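How to Wash Dishes by Hand Without Resenting Everyone You Live With

Posted September 25, 2019 in Kitchen

The dishwasher in my apartment died in the spring, and the landlord's position is that it is "on the list." So I have become good at washing dishes by hand, the way people become good at bailing out a boat. My method follows. It handles a full dinner's worth of mess in two songs and a podcast ad.

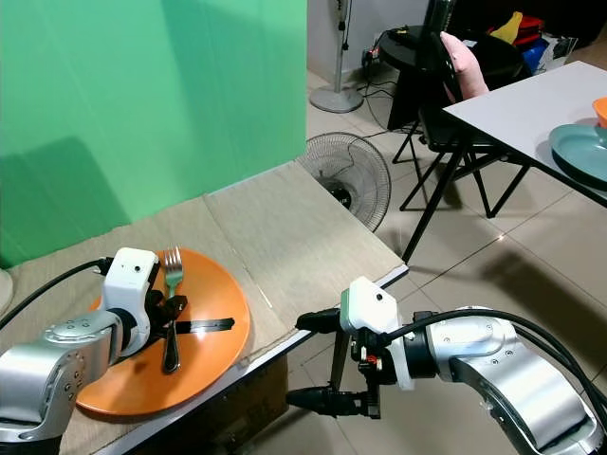 What you need

A sink with a plug that holds. Test it before you commit. Mine leaked for a year and I blamed the water.
A dish tub, if your sink is a single. I use a Sanska tub that cost less than lunch.
Dish soap, the ordinary kind.
A sponge for glasses and plates, and a separate brush for anything that met cheese.
A rack, plus a towel to go under it.

Step 1: Scrape first

Everything solid goes in the trash or the compost. Do not skip this on the theory that the sink will sort it out. The sink has no opinions and a narrow drain. Bones, rice, pasta and coffee grounds are the worst offenders, and if you have a garbage disposal, they are still the worst offenders.

Step 2: Soak what deserves it

Fill the bad pan with hot water and a squirt of soap and set it on the stove, out of the way. Fifteen minutes will do for most things. Overnight is not soaking. Overnight is a decision to let somebody else find it.

Cold water for egg and dough, by the way. Hot water cooks them on, and then you own a pan with a permanent omelet.

Step 3: Sort into piles

Glasses, then silverware, then plates and bowls, then pots. Clean to filthy, in that order, so the water lasts. Keep sharp knives out of the tub altogether and wash them one at a time. Reaching into gray suds for a paring knife is a fine way to meet your neighbors at urgent care.

Step 4: Wash

Fill the tub halfway with water as hot as your hands can stand. Add the soap while it runs. Do the glasses, rims first. For forks, go between the tines with the edge of the sponge, then squint at them under the light, as your guests certainly will. Plates get a wipe on the front and the back. Yes, the back. They were stacked.

Change the water when you can no longer see the bottom. If you're not sure whether you can see the bottom, change it.

Step 5: Rinse and rack

Rinse under a thin stream of warm water. Stand the plates up with a gap between them, and put the silverware in the cup with handles down, mixed up a bit so the spoons don't nest. My rack is a Landeg with 2 tiers, and the top one wobbles, so it gets the plastic.

Step 6: The bad pan

Dump the soaking water and use the brush. If there's still a crust, sprinkle on baking soda, add enough water for a paste, and go in circles. Leave cast iron and nonstick out of this part. They have their own rules and their own websites.

Step 7: Finish properly

Wipe the counter, empty the strainer, wring out the sponge and stand it on its edge. A sponge left lying in the sink smells like a pond by morning. I replace mine every 3 weeks.

Filed under: Kitchen, Cleaning, Things on the List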